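Unit 4 Notes: Comparing Hand-Held Grippers

Read before the lab. Bring a printed copy of the score sheet.

1. What this unit covers

In Unit 3 we drove an arm with a joystick controller and saw how slow it was. This unit deals with grippers that a person holds and moves by hand. The operator does the task, the gripper records it, and the arm is trained on the recording later. Before any training can happen, we need to know which gripper gives recordings worth keeping. You will compare two designs, the Brelleck and the Ledgate, on the same table tasks.

You will not train anything this week. The only output is a filled-in score sheet and one page of comments per group.

2. Terms

Jaw opening: the distance between the inner faces of the fingers when the trigger is fully released.

Straddle: the position in which one finger is on each side of a rim or wall, before the fingers close.

Wrist camera: the camera mounted on the gripper itself. It moves with the hand.

Head camera: the camera worn by the operator. It shows both grippers and most of the table.

Marker plate: the dotted plate on top of the gripper. Tracking software uses the dots to work out where the gripper is and how it is turned.

Take: one recorded attempt at one task, from hands at rest to hands at rest.

3. The two designs

The Brelleck has an opening of 53 mm and flat fingers. It closes with a trigger under the index finger. The spring is stiff, and people with small hands get tired on long sessions. Write down when that starts to happen. It affects the data.

The Ledgate opens wider and closes with a softer spring. Its weak point is fine work. The fingers can twist slightly when they close on something thin, and a plate or tray picked up by the rim can turn in the grip.

Each group uses a matched pair of one design, then a matched pair of the other. Do not mix them, one in each hand. Last term two groups did, and their results could not be used for either design.

4. Tasks

Task A. Lift the tray by its rim with both grippers, hold it level for a count of two, and set it down in the same place.

Task B. Pick up the spoon by the handle and lay it on the tray.

Task C. Lift the bowl off the saucer and put it on the tray without sliding it.

Task A is the hardest for most people. The rim is low, and one finger has to go outside the tray while the other stays over the inside. If the outside finger is too high, the jaws close on nothing. If it is too low, the finger scrapes the table and the tray gets pushed away before it can be lifted. Come in at an angle and stop before closing. A short stop at the straddle also makes the take easier to cut up later.

Task B needs one hand only. Keep the other gripper still and in view of the head camera.

Task C is mainly a test of the jaw opening and the spring. Grip the wall of the bowl, one finger inside and one outside. Do not try to go around the whole bowl.

5. Recording

Check the cables first. A cable that pulls on the gripper will drag the hand off to one side, and the operator will correct for it without noticing. Leave enough slack to reach the far side of the table.

Start each take with the marker plates facing up. If a plate is turned away from the tracking cameras, the position is lost and the software fills the gap with a guess. A gap of more than 50 frames means the take is dropped.

Look at both camera views after the first take. The wrist camera should show both fingertips. If only one can be seen, the mount has slipped and has to be set again before you go on. The head camera should show both grippers during the approach.

6. Scoring

For each take, write down:
Whether the object was lifted (yes or no)
Whether it was set down in the right place (yes or no)
Number of tries at closing the fingers
Any contact between a finger and the table
Any loss of tracking

Score from the wrist view first, then check against the head view. The two often disagree about table contact. The wrist camera is close enough to catch a light touch, but it has no view of the other hand. The head camera has the opposite problem. Where they disagree, write both answers and do not pick one.

The set from the McPhee bench has 234 takes and is in the shared folder under Aler. Score a few of those as practice before you score your own. If your answers differ from the key on more than one line in a take, read section 4 again.

7. Camera views of the tray task

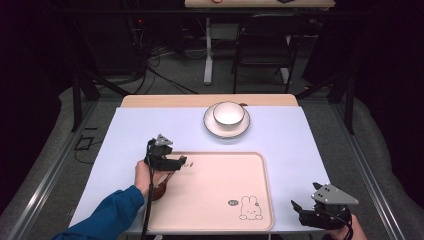
Head view first, wrist view second.
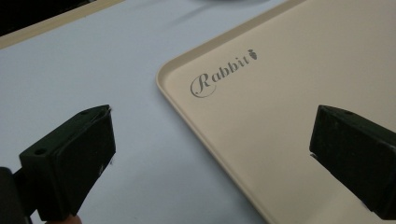 Ledgate Robotics Lab, March

8. Notes on the two views

Compare how much each view tells you about the left rim of the tray. In the wrist view the fingers are on either side of it and wide open, with one over the bare tabletop and the other over the inside of the tray. That is the straddle position from section 2. The printed word "Rabbit" on the tray is also easy to read there, and print like this is useful for telling which way round the tray is.

The head view is the one to use for placing things on the table. It has the bowl on its saucer near the far edge and the spoon by the left edge of the tray, and both marker plates are in sight. Judging finger height from it is much harder.

9. For your page of comments

Answer these in plain sentences. A few lines each is enough.

Which design needed fewer tries on Task A, and was the difference the same for every operator in your group?

Did scores get better over the session with both designs, or only with the one you used second? If only the second, say what that does to your comparison.

Which of the two views would you keep if you could store only one, and for which tasks would that be a bad choice?

Hand in the score sheet and the comments together. Put the gripper design at the top of every sheet.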